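Informal place setting

An informal place setting is the arrangement of plates, bowls, cups and flatware laid out for one person at an everyday meal. It is distinguished from the formal place setting by having fewer forks and fewer arguments about forks. In most households it consists of a plate, one or two utensils, something to drink from, and a bowl whose purpose is decided once the food arrives.

The term covers anything from a properly laid family dinner to a spoon put down near a plate. Writers on the subject have tried to establish where the lower limit lies. Arif Sultana, in the household manual Plornska, held that a setting exists as soon as two objects on a table have been placed in relation to each other on purpose. Critics noted that this would include most desks.

Layout

The plate is the fixed point of the setting, and everything else takes its position from it. In the common American pattern, forks go to the left, knives and spoons to the right, and the cup or glass above the knife. Bowls for soup may sit on the plate, while side bowls go above it or to the left, wherever an elbow is least likely to find them.

When no fork or knife is needed, the pattern loosens considerably. Some tables keep the spoons together on the right. Others put one on each side of the plate, an arrangement that pleases the eye and leaves the diner to choose. Kasun Gazi called this the "flanked" setting and disapproved of it for 23 pages. It remains popular with children, who are often the ones setting the table.

A flanked setting on a white table, with a light green plate between two spoons, a cup and a white bowl behind it, and an orange plate off to the right, shows how much room the informal style takes up when it is allowed to.
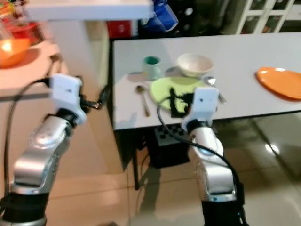 Color and matching

Matched tableware is usually sold in sets, and sets rarely stay that way. Plates chip, cups migrate to offices, and bowls go to a neighbor's house full of potato salad and settle there. The surviving pieces are then combined with the survivors of other sets, producing what catalogs call an "eclectic" table and what earlier generations called the dishes.

Two approaches are usually described. In the tonal approach, pieces are kept within one family of color, such as a pale green cup with a green plate, and white is treated as belonging to every family. In the accent approach, one strong color is brought in against a quiet background. Orange is a frequent choice, being cheerful, visible from the next room and difficult to mistake for anybody's heirloom.

The Howlader table survey, which asked 400 households to lay their usual supper table, found that 48 of them could produce a fully matching setting for everyone at home. Several of these were newly married. Selvaraj Gunawardena, who compiled the results, recorded 3064 separate pieces of tableware and gave up on classifying the mugs.

Bowls

The bowl is the least disciplined member of the informal setting. It may hold soup, cereal, salad, fruit, bones, shells or keys. Its shape matters more than its size in daily use: a flared bowl is easy to eat from and stacks well, while a steep-sided one keeps food warm longer and hides the last of the rice.

Plastic bowls are often kept for children, picnics and the kind of kitchen that has a tile floor. They are light, and come in colors that potters have mostly been too polite to attempt. Faceted rims are found on some of them. Defenders say the corners give the fingers a place to hold. Safta Onu, in the catalog notes for Omell, observed that they also give soup a place to leave. 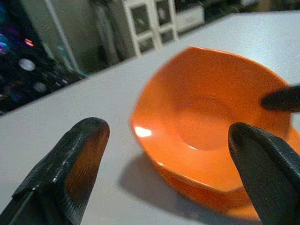
An orange plastic bowl with a faceted rim and a flat circular base.

Clearing

The setting is taken apart in the reverse of the order in which people care about it. Cups tend to stay longest. Plates are removed when everyone has finished, or, in the stricter school associated with Asanka Selvanayagam, when the host has.

See also: Flatware; Placemat; Potluck; Table manners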